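Bowls and small dishes: your questions

Which bowl should I buy first?
The small shallow one in pale pink. It suits a few cherry tomatoes, a handful of sweets or the odds and ends that collect on a table. The deeper Callis bowl is better for soup and cereal.

How much does the small bowl hold?
Filled to the rim, 75 ml. We suggest stopping a little short of that if you mean to carry it.

Is the pink the same all the way through?
No. The outside is very light and can pass for off-white next to a white table. The inside has a rosier tint. Shades vary a little between batches, so order a set together if you want the bowls to match.

Will small things get lost in it?
No, the sides are low and anything with a strong colour shows up well against the glaze.
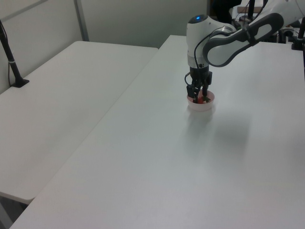
Retno Sitompul wrote to us that she keeps one by the front door for keys and finds it too shallow for a full bunch, though it does well for rings and loose change. For keys we would go up a size, to the Fernstead dish.

Can it go in the dishwasher?
Yes, on the top rack. Leave a gap between bowls — the rims chip if they knock together.

Can I use it in the oven?
No. The microwave is fine for short spells.

Do you sell single replacements?
Yes. Quote item number 2354 for the small bowl or 3132 for the Fernstead dish. Singles are sent from our Drilinmont shop and are packed in paper.

What if mine arrives broken?
Keep the pieces and the box, and send us a photo of both. We'll post another bowl or refund you, whichever you prefer.

Page last updated 12/17/20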